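3.2 Stimuli and rating procedure

Perceived grain strength was measured with rendered surfaces, following the approach of Henao and Gashaw in their earlier work on veneer samples. Physical boards vary in gloss and colour as well as in figure, and these factors could not be separated in the pilot sessions held in November. Rendering allowed the contrast between light and dark bands to be set directly while the base colour was held fixed.

A total of 872 ratings were collected from 40 observers, of whom 28 had prior experience in joinery or furniture finishing. Observers viewed each surface at a fixed distance and moved a slider between "plain" and "strongly figured". No time limit was imposed. Sessions were run in the Grida software with room lighting switched off, and each observer completed a short practice block before the main block. Ratings given in under 300 milliseconds were discarded as accidental responses.

Two groups of stimuli were used. The first showed the surface alone, filling the display. The second showed it as a tabletop. 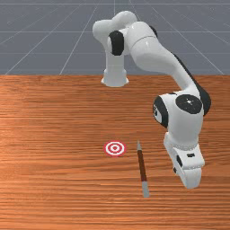

Figure 3. Wooden tabletop with horizontal grain.

Grain direction is known to affect the apparent width of a surface, and it was therefore kept constant within each block. In Figure 3 the streaks run horizontally, parallel to the back edge of the table, and the bands range from lighter tan to a darker reddish brown. The sheen left of centre is soft and lowers local contrast – a possible confound, which we treat in Section 4.3 by entering highlight area as a covariate. Slider positions were standardised within observer before analysis.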